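Washing less: notes for the Jusitz evening talk
Nandini Salian, Oct 10, 2026 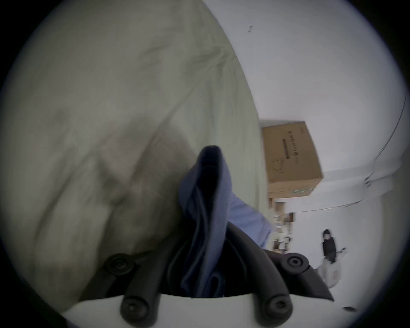
Nandini, you will lose half the room if you start with the water figures, was Manole's comment on the first draft. Start with what people do on a normal wash day and bring the numbers in once they are nodding. So that is the order now.

Opening (keep it short)
Thank the Flistano for the hall. Ask for hands: who washes bedding every week? Who waits until they remember? Leave a gap for the laugh, then move on.

Part one: how we got here
My grandmother boiled her sheets once a fortnight in a copper and it took the whole day. When a machine came into the house the day's work went, and the number of washes went up. Read the line from her household book, the entry for March, where she lists soap, soda and blue. Don't read the whole page, it went on too long at the practice run.

Part two: the Dotetier survey
We sent out 3,000 forms and had 1,998 back. Say what we asked: what do you wash, how often, and at what temperature. Most people could answer the first two straight away. A lot of them left the temperature blank or wrote "whatever it's on". Pause here. It comes up again in part three.

We did not ask about tumble dryers. Someone will bring this up. Say we should have.

Part three: what to change
Fill the drum, but leave a hand's width at the top. Duvet covers go in buttoned up or everything else ends up inside them. Use the dose on the packet for your water hardness. Drop the temperature for ordinary loads and keep the hot wash for towels and for when someone has been ill.
Airing: bed turned back in the morning, window open if the weather allows.
If time is short, skip the stain slide.

Questions
Allow 12 minutes. Likely ones: wool, nappies, vinegar in the rinse (I don't use it, check the machine's handbook), whether line drying in winter is worth it (yes, it just takes longer).

Handouts are in the box by the door. Switch the projector off before going to find the tea.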